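How to Budget for Your First Handheld Gripper Kit

Buying a handheld gripper for collecting robot training data is a fun project, and it's a lot more fun when the money lasts past the first month! I've planned two of these purchases now, the second for our small lab at Rosbridge, and this is the order I'd do it in.

Step 1. Write down the tasks before you look at a single price. Folding cloth in bedrooms needs different pads and a different reach than stacking cups. Our list had 19 tasks on it, and most of them were fabric.

Step 2. Price the whole kit. Our Gellura handheld unit came to $1,852 with the wrist camera, and I was thrilled until I added the case, the memory cards, spare batteries and a charger. Those came to another $483. Put them on the same sheet as the gripper so they get approved together.

Step 3. Treat pads and screws as supplies. Rubber wears, and pads are the first thing you'll reorder. Buy 2 spare sets up front and give them their own line (I call ours "soft parts").

Step 4. Plan for real rooms. Ask the seller for a loan unit, then take it into the kind of home you'll be recording in. Try slippery fabric, thick blankets, plush toys, whatever people keep on their beds. An hour of this will teach you more than the spec sheet, and it's a blast.

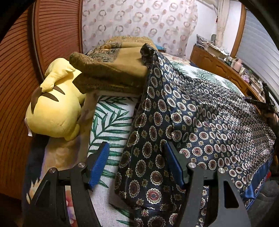 Senad Dimitrov wrote in to say that he'd put operator time ahead of everything in Step 2. His team bought a second Eshun unit in June and then had no hours left to pay anyone to use it, so it stayed in its case.

Great point, and it's now Step 5. Work out paid hours per unit before you order more than one, and include time for sorting and checking the recordings.

Step 6. Get the return terms in writing, including who pays shipping on a loan unit.

Updated July 10, 2025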